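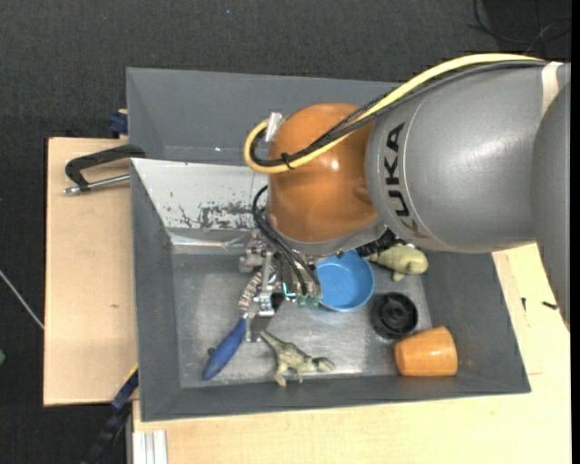 4.2 Do audience sing-alongs travel from the arena to the street?

The claim that a hit chorus "belongs to the crowd" is common in fan writing and in a good deal of the academic work that draws on it. We think it has been asked to carry too much. Most of the evidence comes from concerts, where people have paid to be there, where the sound system covers their mistakes, and where the singer often holds out the microphone and waits. Singing along in such a room tells us little about what the song means to anyone once the lights are up.

Our own material is small and we make no great claims for it. We coded 70 audience clips posted after two arena shows, one in Markport and one in Dundthorpe, both by the same touring band in August. A clip was coded as a "takeover" if the crowd carried the melody for a full line without the lead vocal. Clips shorter than a line were dropped before coding. Both coders worked from sound alone, with the video hidden, so that raised arms and phone lights would not sway the decision.

The first problem appeared early. Earlier studies treat a takeover as something fans start. In our set, only 8 clips contained a takeover with no audible cue from the stage. In the rest, the singer stopped, the band dropped to drums, or somebody shouted an invitation. It is hard to see how these can be read as a sign of shared ownership. They look more like a practiced piece of stagecraft, and the touring band used it at the same point in the same song in both cities.

Figure 1. Robot arm with an orange wrist joint and yellow and black cables, reaching over a gray bin of assorted objects.

The second problem is one of selection. People post the clips in which the singing sounds good. A crowd that mumbles through the second verse does not get uploaded, or it gets uploaded and is never found by a keyword search. The Bakos collection, which is often cited as a neutral archive of fan recordings, was built by asking users to submit their "favorite crowd moment." We do not understand how a sample gathered on those terms can support any statement about how often crowds sing, and yet it is used that way repeatedly.

We also looked for the same behavior outside the venues. The street argument holds that fans who have sung with an artist feel free to sing at that artist in a restaurant, an airport or a hotel lobby. Our search of local fan pages in Homidville, where the band stayed between shows, found two posts describing such an encounter. Neither included sound. One was written by a person who had heard of it from a friend. We would not build a theory on this, and we note that the street argument has so far been built on little else.

None of this means that sing-alongs are empty. Several of the uncued takeovers were long, loud and plainly enjoyed – in one, the crowd went on into the bridge and the band let them. What we question is the step from enjoyment to entitlement. A fan who shouts a chorus at a passing singer may be acting on a bond formed in an arena, or may be showing off to friends, or may be drunk. The clips cannot separate these, and interviews done months later are likely to give the most flattering version.

Section 4.3 turns to the comments left under the uncued clips, where the posters describe their own part in the singing.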